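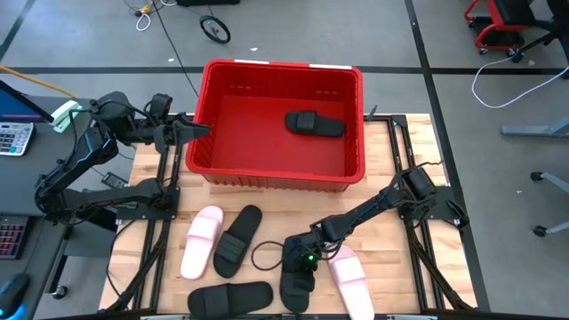

릴리안 오코스 말로는 슬리퍼 공방 구경은 양말부터 잘 골라 신고 가야 한대요. 하루 종일 신었다 벗었다 할 텐데 발목 긴 양말 신고 가면 반나절 만에 후회한다고요. 저는 그 말을 가는 버스 안에서 봤고, 이미 두꺼운 등산 양말을 신고 있었습니다 ㅠㅠ

어쨌든 지난 일요일에 Vadumine 오픈데이 다녀온 이야기입니다. 슬라이드 슬리퍼 만드는 곳인데 프리남브리지(Prinambridge) 역에서 내려서 버스를 한 번 더 타야 해요. 갈아타는 정류장이 길 건너편이라 처음 가시는 분은 좀 헤맬 수 있어요. 저는 반대 방향 버스를 탔다가 두 정거장 만에 내렸습니다. 같이 간 메크데스 마모는 저보다 먼저 도착해서 벌써 기념품 코너까지 보고 왔더라고요. 배신자!

입장료는 3000원이고 실내화 대여가 2000원이에요. 슬리퍼 만드는 데서 슬리퍼 대여료를 받는다는 게 좀 웃겼는데 메크데스는 하나도 안 웃기대요. 현장에서 카드도 되고, 영수증 뒷면이 스탬프 용지라서 버리시면 안 됩니다. 저는 커피 사면서 같이 구겨 버렸다가 쓰레기통을 뒤졌어요.

첫 번째 방은 소재 방이었어요. 고무 냄새가 많이 날 줄 알고 마스크까지 챙겨 갔는데 생각보다 괜찮았어요. 발바닥 닿는 부분을 두께별로 잘라서 벽에 쭉 걸어 놓고 손으로 눌러 보게 해 놨는데, 이걸 한참 누르고 있었네요. 제일 말랑한 건 처음엔 너무 좋다가 올라서 보면 바닥이 그대로 느껴져요. 집에서 신는 제 슬리퍼가 딱 그거라서 왜 자꾸 뒤꿈치가 아픈지 알게 됐어요. 메크데스는 제일 단단한 쪽을 골랐고요. 취향 진짜 다르죠.

안내는 제우디투 니가투 씨가 맡았는데 말이 빠르고 재미있어요. 슬라이드는 발등 끈 하나로 버티는 신발이라 끈 폭이랑 각도가 전부라고 하시더라고요. 끈이 조금만 앞으로 가도 걸을 때 발가락에 힘이 들어가고, 뒤로 가면 발등이 쓸린대요. 그러면서 불량 슬리퍼를 신어 보라고 주셨는데 정말로 세 걸음 만에 발가락이 오그라들었어요. 이런 체험은 더 많아도 좋겠어요. 줄이 길어서 한 번밖에 못 했거든요.

그다음이 제가 제일 기대했던 정리 방! 연한 색 나무 상판 위에 검정 슬리퍼랑 연분홍 슬리퍼가 제각각 누워 있고, 위쪽에는 빨간 플라스틱 상자가 놓여 있었어요. 세로로 누운 것, 가로로 누운 것, 비스듬한 것까지 우리 집 현관이랑 너무 똑같아서 혼자 찔렸습니다. 제가 봤을 때 상자 바닥에는 검정 한 짝만 덩그러니 있었어요. 그 한 짝이 이상하게 마음에 들어서 한참 봤네요. 넓은 끈 하나 달린 제일 단순한 모양인데 빨간 바닥에 놓이니까 꽤 멋있더라고요.

색 얘기를 하자면, 저는 원래 분홍 슬리퍼는 안 사는 사람이에요. 때 탈 것 같고 옷이랑 안 맞을 것 같고... 근데 검정 옆에 있는 연분홍을 보니까 마음이 흔들렸어요. 진한 분홍이었으면 안 그랬을 텐데 정말 연한 색이었거든요. 메크데스는 검정은 현관에서 어느 게 자기 건지 몰라서 싫대요. 식구가 많은 집은 그럴 수 있겠다 싶었어요. 저는 혼자 사는데도 가끔 왼쪽 오른쪽을 바꿔 신지만요.

상자도 탐났어요. 옆면에 세로줄처럼 골이 져 있고... 아, 세로였는지 가로였는지는 자신이 없네요. 골이 져 있는 건 확실해요. 테두리가 살짝 밖으로 벌어져서 손가락 걸기도 좋아 보였고요. 저쪽 가장자리에 하얀 라벨도 붙어 있었는데 뭐라고 쓴 건지는 못 읽었습니다. 집에 와서 비슷한 걸 찾아보는 중인데 빨간색은 은근히 없고 다 회색 아니면 투명이에요. 혹시 파는 곳 아시는 분 댓글 부탁드려요. 현관에 두고 슬리퍼를 다 던져 넣을 생각이에요.

던져 넣는다고 했더니 니가투 씨가 바로 말리시더라고요. 끈이 눌린 채로 오래 있으면 모양이 안 돌아온다고, 상자에 담을 거면 바닥이 아래로 가게 눕히고 위에 무거운 걸 올리지 말래요. 겹쳐야 할 때는 바닥끼리 맞대고요. 저는 여태 끈끼리 끼워서 쌓아 놨는데 여름 슬리퍼가 전부 납작해진 이유가 그거였나 봐요. 옆에 계신 분은 수첩에 적으시던데 저는 사진첩 메모에 "끈 누르지 말기"라고만 적어 왔어요.

점심은 건물 옆 Hailu에서 먹었습니다. 오픈데이 날은 메뉴가 렌틸 수프랑 샌드위치밖에 없는데 수프가 훨씬 나아요. 샌드위치는 빵이 좀 말랐어요. 자리가 부족해서 덕 담 씨랑 합석했는데, 이분은 작년에도 오셨대요. 작년에는 염색하는 것도 볼 수 있었는데 올해는 빠졌다고 아쉬워하셨어요. 저는 그런 게 있었는지도 몰랐다가 갑자기 같이 아쉬워졌습니다. 내년에는 다시 넣어 주세요, 제발요.

오후에는 직접 끈 붙이기 체험이 있어요. 선착순이라 점심 먹고 바로 올라가셔야 해요. 저희는 수프 한 그릇 더 먹다가 거의 끝 순서였습니다. 밑창을 고르고, 끈 위치를 표시한 종이를 대고, 누르는 기계에 넣었다가 식을 때까지 기다리는 순서예요. 기다리는 시간이 제일 길어요. 그동안 앞 사람들 것 구경하는데, 일부러 양쪽 색을 다르게 한 분이 있었거든요. 그게 너무 예뻐서 저도 왼쪽은 검정 오른쪽은 연분홍으로 바꿨어요. 메크데스가 저보고 따라쟁이래요. 맞는 말이라 가만히 있었습니다.

제 슬리퍼는 왼쪽 끈이 살짝 비뚤어졌어요. 신으면 티가 안 나는데 벗어 놓으면 보여요. 체험 선생님이 다시 해 주겠다고 하셨지만 줄도 길고 이것도 정들어서 그냥 가져왔어요. 안쪽에 작업 번호를 찍어 주시는데 저는 3153번이에요. 왠지 좋은 번호 같아서 사물함 비밀번호로 쓰려다가 지금 여기다 써 버렸으니 안 되겠네요.

기념품 코너는 기대를 조금만 하고 가세요. 열쇠고리랑 에코백이 대부분이고, 슬리퍼는 사이즈가 많이 빠져 있었어요. 특히 작은 사이즈는 오전에 다 나간다고 하니까 살 생각이 있으면 들어가자마자 먼저 사는 게 나아요. 메크데스가 먼저 보고 온 게 현명한 거였어요. 인정합니다. 짐 맡기는 곳은 Zitport라고 입구 오른쪽 창구인데, 문 닫는 시간이 전시보다 빨라요! 저는 체험 끝나고 갔더니 불이 꺼져 있어서 사람 찾느라 한 바퀴 돌았어요. 가방 찾을 분들은 체험 올라가기 전에 꼭 먼저 들르세요.

전체 도는 데는 점심 빼고 반나절이면 넉넉해요. 아이들 데려온 집도 많았는데 소재 방이랑 체험은 아이들이 정말 좋아하더라고요. 유모차는 계단 때문에 좀 힘들어 보였어요. 엘리베이터가 있긴 한데 건물 뒤쪽으로 돌아가야 해요.

돌아오는 길에는 새로 만든 짝짝이 슬리퍼를 신고 싶었는데 등산 양말이 너무 두꺼워서 안 들어갔어요. 릴리안한테 사진 보냈더니 양말 얘기를 한 번 더 하더라고요. 지금은 맨발로 신고 이 글 쓰고 있습니다. 오른쪽이 조금 더 편해요.

스카이 멘지스 씨가 지난번 글에 사이즈 물어보셨죠? 평소보다 한 치수 크게 만들었는데 저한테는 딱 맞아요. 발볼 넓은 분은 끈 각도를 조금 높여 달라고 미리 말씀하시면 됩니다.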